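Household Science 2, Unit 4: Washing and Sorting Bowls and Dishes
Handout, revised 7/6/21

Read before the practical. Bring an apron. Sinks are shared, two to a sink, same pairs as in March.

Order of washing
Glass first, then cups, then plates and small dishes, then metal. Greasy pans go last in fresh water. Change the water when the suds are gone.

Stainless steel
Wash with the soft side of the sponge. Rub along the curve of the wall, then the bottom, then under the rolled rim, where soap stays behind. Rinse hot and dry with a cloth right away. Spots left by hard water come off with a little white vinegar. No steel wool and no bleach.

Decorated dishes
Patterns painted over the glaze wear off in the dishwasher. Wash these by hand in warm water and do not soak them overnight. Scalloped edges chip easily, so keep them away from heavy metal.

Laying out
Large basins and patterned dishes go on the table before sorting.

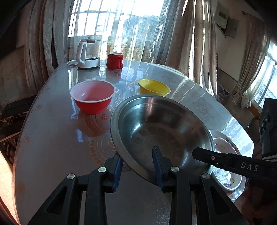
Alvar Boström asks whether the basins may be stacked while damp. They may not, as they stick together and the spots come back. Dry first, then nest by size, largest at the bottom.

Marking: the practical counts for 34 points out of 80. Hand in the sheet before leaving.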